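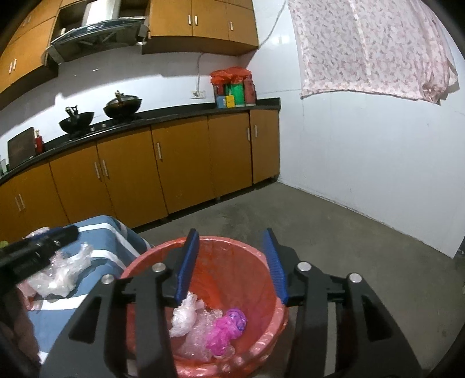

Paper permits and the digital copy: reply on the handheld rollout

List: Wustia transport and permits discussion
Date: 18/06/2019
Subject: Re: Are we allowed to turn away a permit shown on a phone?

Replying to the whole list, as the same question has reached me from three depots. The earlier message is quoted first and my answers follow in the same order.

> Our inspectors at the Wustia ferry ramp have had drivers showing
> their goods permit on a phone for a few weeks now. Some of the
> drivers use the Cakum app and some only have a photo of the paper
> permit. The printed instructions in the booth still say "original
> document must be presented." We have been letting the Cakum ones
> through and writing down the plate number for the others.
>
> Can somebody say what the rule is? Also, do we still stamp
> anything? And what do we do when the phone has no battery, or
> there is no signal on the ramp, which happens most mornings?
>
> One more thing. A driver from the Mạc line had a permit in the app
> with a different expiry date from the paper one he had in the cab.
> We did not know which one to go by.

1. What counts as valid

A permit shown inside the Cakum app is the same as the paper original for a roadside or ramp check. This has been in force since circular 784 went out in November. The booth instructions were printed before that and should come down. If your depot has not had the replacement sheet, the form number to ask for is 3041. Ask the stores desk for it and not the permit office, who don't hold printed stock.

A photo of a paper permit, a scan, or a PDF opened from email is not valid on its own. The driver hasn't committed an offense by showing you one. Treat it as if no document had been shown, look up the plate on the handheld, and if the permit comes up there, let the vehicle go. If it doesn't come up, issue the ordinary notice to produce, and the driver has the usual time to bring the document to any depot.

Please don't keep a private list of plate numbers. Either the check goes into the handheld or a notice is written. A notebook in the booth is no use to anyone if the case is disputed, and we would have trouble explaining why we hold it.

2. Stamps

Nothing is stamped for an electronic permit. The handheld makes its own entry when you scan the code on the driver's screen. Paper permits are still stamped on the back for vehicles over the weight limit, as before. For everything else the stamp was dropped with the same circular.

Some drivers will ask for a stamp on their delivery note as proof they were stopped. You can initial it if you like, but you don't have to.

3. No signal or no battery

These are two different cases.

If there is no signal, the Cakum app will still show the permit and the code, provided the driver has opened it once since the permit was issued. The Flelico handhelds can read the code offline and send the entry later. Set the handheld to "store" before the shift starts. It holds 400 entries. When it is full it stops scanning without much of a warning, only a gray bar at the top, so put it on the dock at the change of shift even if the count looks low.

If the phone is dead, the driver has shown nothing. Look up the plate. If you also have no signal on the handheld, write a notice. I know drivers complain about this, but they had the choice of carrying the paper, and the circular says so. Do not lend out the booth charger. We had a dispute at another depot over a damaged phone and it took a long time to close.

4. Two different expiry dates

Go by the app. When a permit is renewed, the electronic record changes the same night and the paper follows by mail, so the paper in the cab is often the old one. The reverse can happen where a renewal was done over the counter and the clerk did not close the record. If the paper date is later than the app date, and the paper has the counter seal, accept the paper and send the permit number to the corrections mailbox. There are 2 known batches from the Mạc line with this problem and both are being fixed from our side. Their drivers shouldn't be given notices for it in the meantime.

5. Things not asked but that keep coming up

Don't take the phone out of the driver's hand. Ask the driver to hold it up and scan from there. If the screen is cracked and the code won't read, type in the permit number printed under it.

Vehicle registration is a separate matter. The app shows it, but the code on that page belongs to another system and the Flelico handheld will give an error if you scan it. Read it by eye and compare the plate.

Trailers have their own permit record. It is on the second page in the app, and most drivers don't know it is there.

If your depot has been doing something different from this, there is no need to go back over past checks. Start from the next shift. Questions to the list, please, so that the answers are in the archive.

Permits desk, Wustia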